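A Sunday at Orkel
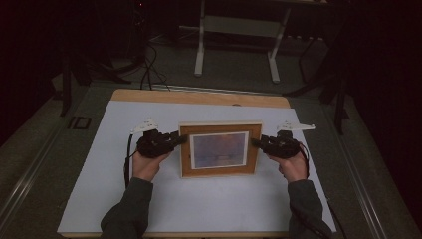 I had come to the Orkel open day for the robots, and the first hour was people. They sit at tables with a gripper in each hand and do small household jobs over and over so that a machine can learn from the recordings. Catrin Hopkin, who showed us round, calls each go an episode. The target for a shift is 150. The morning's best was 132, and the man who managed it looked as if he had been moving house since March.

I was allowed six tries with a framed picture. You hold it by both sides and stand it up on the board, which I have done at home without training. With grippers I was slower than my grandmother and she would have hung it straighter. Two of mine were kept. Catrin said the bad ones get a label too, which was kind of her.

Lefteris Spanos then gave a talk on Meltine, their sorting software, with 123 slides. Coffee came after slide 60. Parking is free if you go in by the Dostlow gate.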